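Kurnau Drawing Archive: progress report to the Oris Fund, second period
Reading time: 3 min

Dear colleagues of the Oris Fund,

in this report I describe what we have done with the animation drawings and comic originals of the Jarkach bequest since our last letter. The work goes well in general, but one part is behind the plan and I will explain it openly. 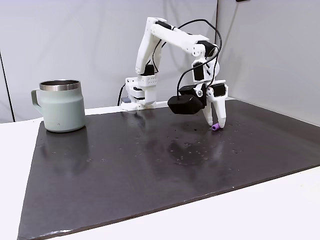
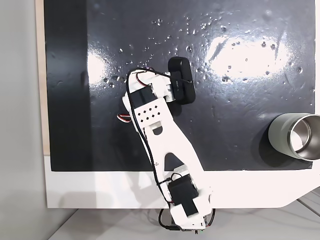

Cataloging. The bequest contains 1,180 sheets. Of these, 1,057 now have a full record, with the name of the artist when we know it, the medium, the paper size and the condition. The remaining sheets are mostly rough animation drawings without signature. Many have only a scene number in blue pencil, and the numbering was changed during the production, so the same number can appear on two different scenes. I prefer to leave these records open than to fill them with guesses.

Attribution. The group of fox drawings, which the old inventory gave to a single hand, is in my opinion by two animators. The first one draws the paws with a very quick closed line. The second one searches more, and you can see three or four lines under the final one. I have asked Mrs. Tan for a second opinion, and she agrees for most of the sheets but has doubts about the running cycle. We have written both opinions in the record.

Conservation. In the first period we promised to treat 30 sheets with old adhesive tape. We have finished 25. The last 5 are comic pages where the tape goes over the ink, and the ink moved a little in our first test at the corner. We stopped there. The paper conservator wants to try a different method in August, and I ask for your permission to carry this part of the budget to the next period. The amount stays the same.

Exhibition. The small display about pencil tests opened in the reading room. Visitors like most the flip stand, where they can turn copies of the walk of the old bear. The captions were too long and we have already shortened them. The printed booklet is delayed, as two families did not answer yet about the reproduction rights. I wrote to them again.

Next steps. We will finish the open records as far as it is possible, complete the tape treatment, and prepare the comic pages for the loan to Jarkach town museum. For the loan we still need the insurance value of each page, and this must be decided before the frames are ordered.

I thank you for your patience with the delay, and I am glad to send the list of treated sheets if you wish to see it.

With kind regards,
Haoran Long

Comments (3)

pencilmileage: Very happy to read about the fox drawings. I always thought the running cycle looked different from the rest.

M. Tan: A small correction, my doubts are only for the second half of the cycle. The first half is fine.

oldbear_fan: Will the booklet be sold by mail also?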